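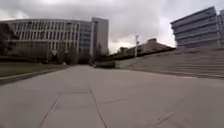 Clillach joint fault

The Clillach joint fault was a navigation failure in the Clillach, an outdoor inspection robot built by Unley. Its obstacle layer read dark seams between concrete slabs as drops, and the robot stopped and would not clear the hold.

Bianca Ursu logged the fault in March as report 1131. Stops were most frequent under overcast skies.
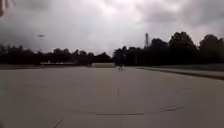 Release 2 of the Baptista planner raised the drop threshold to 10 mm — a value later found too high for shallow curbs — and was withdrawn.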